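The Duster

When the new machine came to the Plomthorpe Inn, I had been cleaning rooms there for most of my adult life, and I had Opinions. I kept them to myself for exactly one morning. Then I watched it dust room 2, and I'm not ashamed to say I clapped!

You have to understand what dusting is in a hotel that was last done over in 2000. Every ledge has another ledge under it. The old owners loved a ledge. My shoulders had been telling me about those ledges every night for years, all the way home on the Statville bus, and by February I couldn't lift a kettle with my right arm without saying a word my mother wouldn't have liked.

So the Phelan people delivered it, two arms and a smooth gray middle, and the manager called us all down to the linen room to meet it. Half of us folded our arms. One of the girls from the third floor asked it whether it was paying union dues. It didn't answer, and she said well, that was a no.

They put me with it because I was slowest that month. My job was to show it a room and then go over what it did, writing down the misses on a sheet. I thought I'd fill the sheet. I sharpened a pencil specially.
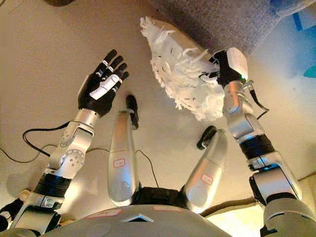
White fluff in the right gripper, left hand open.

What got me was how it held the thing. I've trained a lot of new hires, and every one of them grabs a duster like a hammer. The machine just held on and let the fluffy end do the work, slow and even, and when it came to the lamp it went around the lamp. I found two misses in the whole room. I wrote them down and it didn't miss them the next day, and I've never been able to say that about a new hire, God love them all.

Now, it couldn't do a bed. It made a bed the way a dog makes a bed. It couldn't tell a guest's treasure from a guest's trash either, and there's a real art to that. A child's drawing on the back of a receipt, you leave that. So I did the beds and the deciding, and it did the ledges, and we got into a rhythm, the two of us, like a couple that's been washing and drying dishes together forever.

The hours were what I worried about. We all did. The Draltgate, down by the highway, had brought in machines and cut a whole shift, and everybody knew somebody from that shift. I went up to the office and asked straight out. The manager showed me the schedule with my name still on it, every week, and a new line next to it that said "room lead," with a little more money. I read it twice. I asked for it in writing and I got that too.

By the end of the month I could lift the kettle. I bought myself a new one, a big red one, and I carried it home on my lap.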